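dorkeck_dan
Merkow planner, 200 runs in sim, 4 failures. I'd call that ready for the real arm.

Jesero
Ready on what? Same table every time?

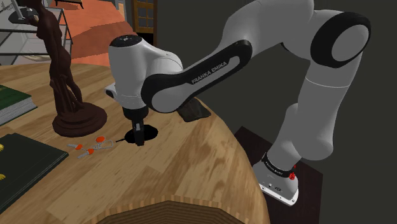 dorkeck_dan
Grasp poses get resampled each run, so no. Target is the keys with the orange heads, and the statuette stays in as an obstacle.

Jesero
Resampled poses on perfect depth. Add noise, then tell me 4.

bramwell766
Bit harsh. The planner doesn't care where the depth comes from.

Jesero
It will when the keys come back as a smear.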